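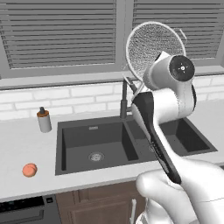 Frequently Asked Questions - the Plukum soundtrack

Who wrote the music for Plukum?
All of the music is by Arif Wijesinghe. He also made the sound effects for the menus, but the footsteps and the door sounds come from a library he bought many years ago.

How many tracks are in the game?
There are 15 tracks on the soundtrack album. In the game you will hear some more short pieces, for example when you open a chest or lose a life. These are only a few seconds long and we did not put them on the album.

Which track plays in the Corkdale level?
It is called "Kumum". Many players ask for this one. The version in the game repeats without an end, so for the album Arif wrote a proper ending with a slow piano part.

Why does the music in the swamp sound different after the update?
In April we replaced the old file, which had a small click at the point where it starts again. The new file is also a little quieter. If you prefer the old one, it is still in the folder "music_old" and you can choose it in the sound settings.

Can I use the music in my videos?
Yes, also if you earn money with the video. Please write the name of the composer and the name of the game in the description. You may not upload the tracks alone, as if they were your own songs.

Is there a CD?
We made 1000 copies and they are all sold. We do not plan a second printing at this moment. The digital album stays available and costs 10 dollars.

My download stops with error 1009. What should I do?
Please log out, log in again and start the download from your library page. If the error comes back, send us the e-mail address you used for the order - we will send you a new link.

Are there sheet music or MIDI files?
Only for "Kumum" and the title theme, both for piano. A player named Sivakumar wrote them down by ear and Arif corrected them. We would like to add the final boss theme too, but it changes its rhythm very often and is hard to write for two hands.

Last changed: 26 Jul 2025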